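Against the Forever Table

Posted 22 June 2021 by Tuva Öberg

My neighbors spent most of last August shopping for a table. They drove to three towns. They brought home little squares of oak and walnut and left them on the windowsill to see them in different light. In the end they bought one that came with a booklet, and on the first page of the booklet was a sentence I have been arguing with ever since: "This is the last table you will ever need."

I don't believe it. I don't think the person who wrote it believes it either. But I hear some version of it everywhere now, about boots and frying pans and winter coats, and I think it deserves a harder look than it gets.

The claim goes like this. We used to buy good things and keep them. Then we started buying junk and throwing it out. The cure is to spend a lot of money once, on something solid, and be done. It sounds like thrift and it sounds like good sense, and it lets you spend 1723 dollars on a piece of furniture while feeling that you are the one person on the street who is cutting back.

My own table came from Hudec, a secondhand place that used to be out past the rail yard. It cost 90 dollars. The price was low for the plain reason that the previous owners were done with it. I asked the man how old it was and he said he had no idea, but it was solid wood and somebody had meant it to last. I've thought about that remark a good deal. Somebody had meant it to last, it had lasted, and they had gotten rid of it anyway.
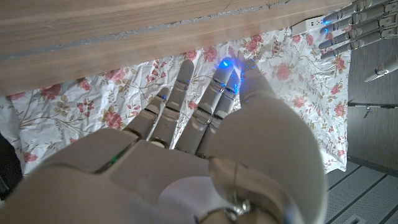 Fingertips at the edge of the board.

That is my first objection. Most of the furniture I have seen on the curb was not broken. It was too big for the new apartment, or it had belonged to a marriage, or it was the wrong brown. I lived for a few years in Avitz, where people put things out by the road at the end of the month, and I used to walk the length of the street looking. Plenty of those tables could have taken another fifty years of suppers. The joints were tight. The owners had simply turned into people who wanted a different table, and no amount of joinery is a defense against that.

The makers know this perfectly well. Pudley, which sold my neighbors theirs, brings out new shapes every spring and fall. A company that truly expected each of us to buy one table and stop would not need a fall line. It would not need a mailing list, either, and I am on the mailing list. I signed up to find out what they say to people who already own the last table they will ever need. They say there is a matching bench. The bench is 639 dollars.

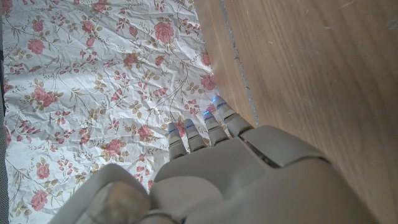
The second objection is about the word "investment," which I would like to see taken away from everyone who sells anything with legs. An investment is a thing you can hope to get your money back out of. Try it with a dining table. Call the dealers and listen to them go quiet. My aunt in Sasow tried to sell the big one she had inherited, with two leaves and the pads that went with it, and she was offered less than the cost of moving it. She was hurt by this, and I understand why. She had been told for most of her life that it was worth something. It was worth something to her. That is a fine reason to own a table and a bad reason to call it savings.

I should be fair here, because the other side has a point and I eat my dinner on it. Cheap tables are often awful. I have owned one that swelled up where a wet glass had been sitting, and it never went back down. You couldn't sand it, as there was nothing under the top layer but crumbs. A solid board forgives you. You can scrape it, oil it, burn it with a pot and turn the burn into a story. If someone tells me that real wood is nicer to live with than pressed dust, I'll nod along and pass the bread.

But "nicer to live with" is a modest claim, and it doesn't move furniture at those prices. What moves it is the promise that you will be finished. You'll be finished choosing, finished wanting, safe from your own future taste. I am skeptical of any object that offers to do this. I was sure about a green sofa once.
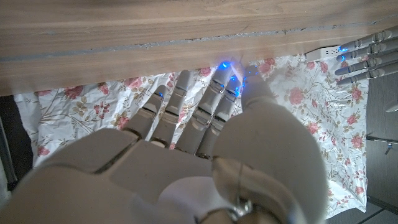
There is also the matter of who gets to be virtuous. The forever table asks for all its money up front. A young couple with a baby and a rented kitchen can't buy their way into that kind of restraint, so they get the flat box and a scolding. Meanwhile the household that can afford the good one usually has room for two, and a house at the lake, and a table there as well. I have yet to read a magazine piece on buying less that didn't have prices at the bottom.

My grandmother died at 96 and had, by my mother's reckoning, four kitchen tables in her life. One was left behind in a move, one was given to a cousin, and one was painted so many times that the drawer stopped opening. The last was yellow and ugly and had metal legs. She liked it best because it was easy to wipe. I never heard her say a word about quality. She used what she had until something changed, and then she used something else.

My neighbors are happy with theirs, by the way. They had us over. It is a handsome thing and the food was good, and they put coasters under everything, including the coasters for the hot dishes. Before we left, she asked me whether I thought it was a bit long for the room.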